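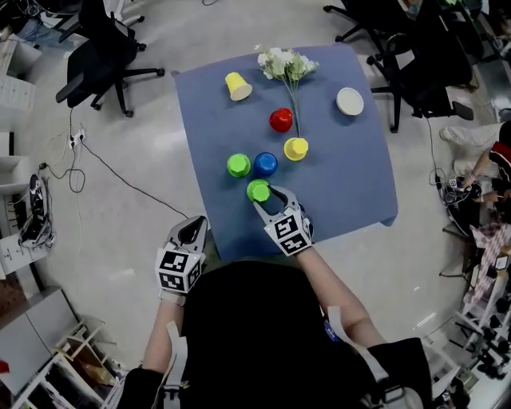
Pusorano's spring street fair is back on Saturday, and it's bigger than ever! More than 40 stalls will line Stollico Street, with live music from noon and free lemonade for kids. Expect bright plastic cups in red, blue, green and yellow, and white flowers on blue cloth – cheerful colors for a cheerful day.
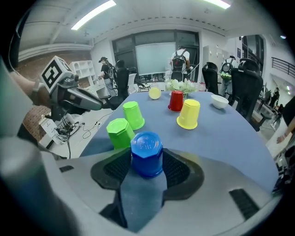

The Doketine brass band closes the show at 6 p.m., and what a band it is. Last year's fair drew 1,988 people, so organizers are hoping to pass 2,000 this time. Entry is $2.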